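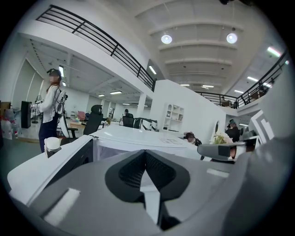
When is the Rillow library moving? In May, if the lease gets signed in time, and the old building on Andreadis Street shuts for good two weeks before that.

So that's the news, such as it is. The town library is going to the ground floor of the Clendovari building, down by the bus station. Been talked about for years. Now there's a plan on paper and a month against it.

What we know so far. The new place is all on one level. No stairs — which will please anyone who has dragged a pushchair up to the children's room. Roughly 1000 books won't make the trip, mostly old reference stuff and duplicates, and those go on sale in the old reading room before the doors close. Paperbacks cheap, hardbacks a bit more. Prices not fixed yet. Bring a bag.

Rafail Zervas has run the library for 15 years and will stay on. He was packing the local history shelves when we rang. "It's the maps that worry me," he said. "Everything else is only books. You drop a book, you pick it up again." The maps will be moved last, by car, in three trips, and he is driving them himself.

Opening hours change as well. Doors at 9 in the morning instead of ten, and one late evening a week, though which evening hasnt been settled. The homework club carries on. The chess group has asked for a corner and been told maybe.

Not everyone's happy. A few readers on the hill side of town say the walk is too long now, and the Gistusia bus only comes past once an hour after lunch. The council says it has written to the bus company. No reply yet, or none they would share with us. One woman who has borrowed from Andreadis Street since she was at school told us she'd go to the new one once, to be fair to it, and then see.

Theano Zervas — Rafail's sister, and the one who does story time — was more cheerful. She wants a proper carpet. "The children sit on the floor for forty minutes, you can't give them tiles," she said. She has a sample book and is taking it round to parents for thier views. Green is ahead at the moment.

On loans: anything out when the old building shuts gets its date pushed back automatically. No need to ring up. No fines during the move either. If you have something very overdue, hand it in now and not much will be said. The return box on Andreadis Street stays open until the last day, then gets bolted up. After that, hang on to your books until the new place opens.

Cards stay the same. Numbers stay the same. The phone line will be off for a few days during the changeover, so email if it's urgent.

As for the old building, no decision. The council owns it and the roof needs work. A dance school has been to look round, so has a dentist. We asked for a figure on the repairs and were told it's being looked at.

Sale dates will go up on the library door, and we'll run them on this page once we have them.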